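How a Robot Learns by Being Shown

A robot arm can be taught without typing in every move. A person guides it by hand, or steers it from a few feet away with a controller. Each full try is called a demonstration. The computer saves the position of every joint, many times a second.

One try is not enough. At Steden, Necati Tekin recorded 187 demonstrations of a single task: pick up an object from a bin.

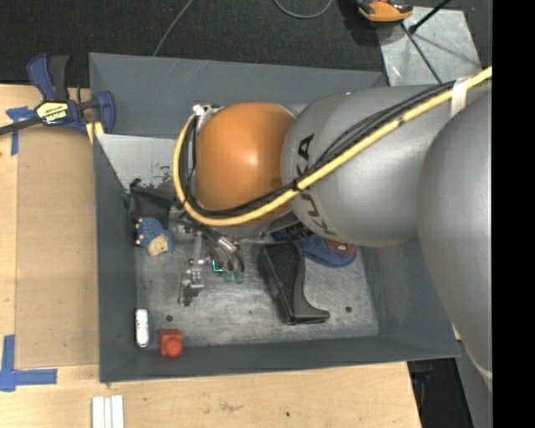 Fodesow for Young Readers, Issue 55, page 5

The objects in a bin have different shapes, so the gripper must come down at a different angle for each one.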